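Mixed household bin, how do you sort the small stuff when unpacking?
Asked by fibarra in Moving & Storage
3 answers

One of the bins, still mostly like this: cup, trowel, hairbrush, all in together.

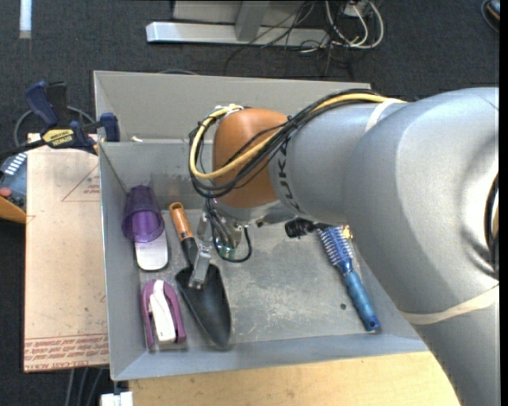 Question details

Moved in April, 14 bins total, and 11 are done. The last 3 are what I call the Moon bins bc I packed them after midnight and might as well have been on the moon. No labels. Kitchen stuff next to garden stuff next to bathroom stuff. The purple cup is from Nana's set so it needs to go somewhere safe, the trowel belongs outside, the brush needs a clean before it goes anywhere.

My problem is every time I start I walk one thing to one room, get distracted, come back an hour later and the bin looks the same. New place is two floors which doesnt help. Do you sort by room first or just empty it all out on the floor? Also the bin floors are all scratched up and marked, is there any point scrubbing them or just reuse as is?

Thanks, Florencia Ibarra (Pladthorpe, if anyone local has spare shelving)

Answer 1 (marked helpful, 16 votes)

Sort by room, but dont walk anything anywhere yet. Old towel on the floor, tip everything out, make piles. Kitchen, bath, outside, no idea. Then one trip per pile. Upstairs pile goes on the bottom step and goes up when you do.

Trowel: knock the dirt off outside, wipe the blade, dry it. Little bit of oil if its a plain steel one. Don't leave it in with cups again, blade will scratch plastic.

Brush: pull the hair out with the end of a comb, then swish the bristles in warm water with a drop of shampoo. Bristles down on a towel overnight. If it has a padded base or a wood handle dont soak it, water gets in and it goes nasty.

The cup, wash by hand. Old plastic goes cloudy in the dishwasher, I lost a whole set of my moms that way.

"No idea" pile gets a shoebox and a week. Whatever is left after that, donate.

Answer 2

scratches wont come out of a bin like that, its just wear. Marks might. Baking soda and a bit of water, leave it while you eat lunch, rub with a sponge, rinse. Melamine sponge for the smudges on the walls but go easy, it dulls the finish. I only bother if food or clothes are going in. For garden tools I'd use it as is

and LABEL THEM. masking tape and a marker on the short side so you can read it when theyre stacked

Answer 3

Get the Gimano drawer dividers, we have them in every room and love them. Not sure if they fit a trowel tho.

Comment from fibarra on Answer 1

Ok did the towel thing with one bin tonight, piles are made, stairs pile is on the step. Didnt know that about the padded brushes, glad I asked first. Two to go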